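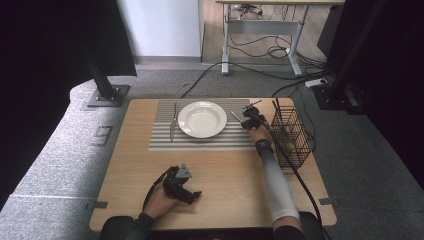 Halyna Dovhaniuk thinks I've got it wrong about eating at seven. Nobody under forty can do it, she wrote, the trains don't run for it and the shops don't shut for it, so stop telling people off.

Fair. Partly fair. I wasn't telling anyone off, or didn't mean to.

But look at Korkbridge. When I moved here you could not get a plumber on the phone between six and seven. Everyone at the table. Annoying, yes. Now I get work messages at 6.40 and I answer them with a fork in the other hand, and so does whoever sent them. Who won there?

People say supper together is a luxury. Hm. Beans on toast is not a luxury. Twenty minutes sitting down isn't either, or didn't used to be. My mother did nights at the Medina laundry and we ate at half past four, all of us, because that was when she was up. Odd hour. Nobody minded. It was the same hour every day and that was what counted, I think, more than the food, which was mostly grey.

So Halyna is right about seven. Forget seven. Have it at ten to nine if thats when the last one gets in. Constanza Figueroa tells me her lot do breakfast instead, 38 minutes by the oven clock before the school bus, and supper is a free-for-all. Good! Counts.

What I won't budge on is the phones, and the eating standing up. I did a whole August of standing up at the counter after the divorce and I couldn't tell you one thing I ate. Not one. Lost a month of dinners.

And employers could leave a gap. Just a gap. An hour when nothing gets sent, pick wichever hour you like. It would cost them very little, and I'd like to hear from anyone whose firm has tried it.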